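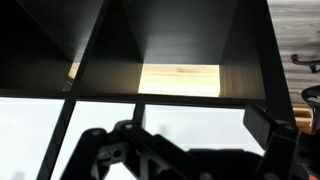
An afternoon with the shelf-stacking robot at Cevdale

I nearly didn't go. The open day at Cevdale was on 15/11/2025, it was chucking it down, and I had a perfectly good sofa to sit on. But a friend had forwarded me the invitation with three exclamation marks after it, and I'd been wanting to talk to Bijan Moradi ever since I missed his talk in August, so off I went with a flask and a notebook that got soaked before I'd even found the door.

Bijan runs the small team behind Tinar, a robot arm that is learning to put things on shelves and take them off again. He's a tall, quick-talking man who apologised twice for the state of the kettle and then didn't offer me any tea. I liked him straight away.

"People come in expecting it to walk about and say hello," he told me, while a little girl in a yellow mac stared hard at the arm. "It's an arm. It does shelves. If you like shelves you'll have a lovely time."

I do quite like shelves, as it happens. The one they were using for the demonstration is a dark cube unit, very nearly black, much like the sort you'd find in a front room, and I asked why he hadn't gone for something a bit more like a warehouse.

"We had a warehouse rack first," he said. "Metal, bright, holes everywhere. The arm got good at it very fast and we were all terribly pleased with ourselves. Then my wife asked if it could manage our hallway, and of course it couldn't. So we bought a unit like the one in our hallway."

The trouble, he explained, is the dark. A black cubby with a dark ceiling and dark sides gives a camera very little to go on, especially when the camera rides on the wrist and is looking up from underneath. He pulled up the wrist view on a laptop for me and I could see what he meant. The corners of the left-hand cubby just melt away into shadow, and then in the middle one there's a patch of pale, blond wood at the back that fairly shines out at you.

"That pale bit is where your eye goes, isn't it?" said Bijan. "Same with Tinar. Early on it wanted to steer by the brightest thing it could see, and the brightest thing was hardly ever the thing that mattered. What matters is the front edge of the shelf. Find the edge and you know where you are."

And underneath the shelf board it's nearly all white, so the arm goes from gloom to glare in the space of one short move. I said it sounded like coming out of the cinema in the middle of the day. He wrote that down! I was very proud.

We stood and watched for a good while after that. The arm is slower than I'd pictured, and much quieter - you hear the people more than the machine. When the gripper comes up under a shelf, with one finger close in by the side panel, everybody in the room goes silent and leans the same way. I caught myself doing it too.

I asked how often it bumps into things.

"Less than I do," he said. Then he thought about it. "No, put the proper answer in. We've logged 1543 attempts on this unit since we started keeping count. In the last 400 it touched the side panel 11 times. I'd like that to be none, but touching is different from bashing. When it feels something it doesn't expect, it stops and backs away."

The software that does the feeling-and-stopping is called Jerka, and there's a story to the name (an early version moved in horrible little jerks, and it stuck). Bijan would clearly have talked about Jerka until closing time, and I'll admit I lost the thread somewhere around the part about joint limits. What I did get is that the gripper is bulkier than people think. It's a chunky thing up close, all black plates and angled arms with round silver bolt heads, and every bit of it has to fit wherever the fingers go.

"Everyone looks at the fingertips," he said. "I look at the knuckles. The knuckles are what hit the shelf."

A man beside me wanted to know if it could do his mother's larder. Bijan asked how deep the shelves were, and whether they had doors, and the two of them went off into it so thoroughly that I wandered away and ate a biscuit. The biscuits came from Mazandarani, the bakery over the road, and the pistachio ones had all gone by the time I got there. I'm still a bit sore about that.

When I got him back I asked the question I'd really come with, which was whether he thinks I'll have one of these at home. I'm getting on, my shoulder's bad and I can't reach my top cupboards without a chair, so it wasn't an idle question.

"I won't tell you next year," he said. "I get asked to say next year and I won't do it. I think somebody like you could have one that does a few shelves well, in a house where the shelves stay put. Then you'd tell us what's annoying about it, and we'd fix that, and you'd find something else."

I told him I'd be very good at finding things annoying and he said he could tell.

Cevdale has another open afternoon planned for the spring, and Bijan wants to have a second unit ready by then, a paler one with deeper cubbies. Entry's free, the car park floods at the far end, and if you want a pistachio biscuit you'll need to get there before two.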